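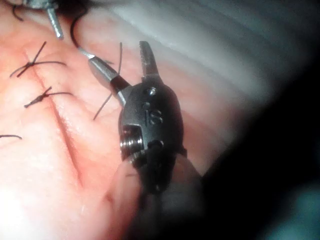

November 2022

I finally started on Grandpa's quilt this week, after carrying it in its pillowcase through 2 moves and one very long summer. Mother pieced it the winter before I was born, and half of the blue squares have worn through at the seams. I've never been a patient sewer — my hems wander — so I've been looking at other people's stitches wherever I can find them, even the black ones closing a cut in a pink practice pad, the top one with its knot and its long tails left on. I like that each one stands by itself. If one went, the others would stay put. I tried it on the worst corner, knotting off every stitch, and it took me an entire evening and most of a pot of tea to do a piece no longer than my hand.

Abundio Barrera came by with persimmons and stayed to look. He thinks I should leave the worn squares alone and just back them with muslin, and he may be right, though I didn't tell him so. There are 121 squares in all. I had Mother's number in my head as a hundred even, and I laid the thing out on the bed twice to be sure.
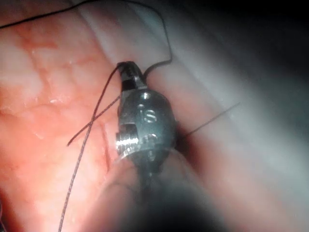
So the muslin, then. The shop in Ollell had only a bright white, which would show through like a sheet on a line, and I came home with thread and nothing else. Maybe I'll wash an old pillowcase in tea and cut that up instead. It was Grandpa's way with everything, using what was already in the closet.

Rain all afternoon, and the radiator knocking. I did four more inches after supper and pricked my thumb only once. Tomorrow I must call my sister back and ask if she remembers where the blue came from — I have a feeling it was her school dress.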